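Monday, 4:30 pm, fundraiser notebook

Raffle boards for the Stiltemora benefit night are half built. I cut 13 ticket slots into the first one and they came out a bit tight, so Sheyla (Ñahui, from the Kumex table) is filing them wider tomorrow. We have 74 seats sold and I'm hoping for 90!

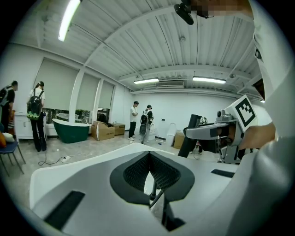 Idun Hedlund called from Brurndale and they'll match whatever the auction brings in, which made my whole afternoon. Still need 3 more auction lots, and Arango hasn't answered about the dinner voucher – I'll try them again in the morning. Also, the pledge cards need a bigger signature line. Ask the printer.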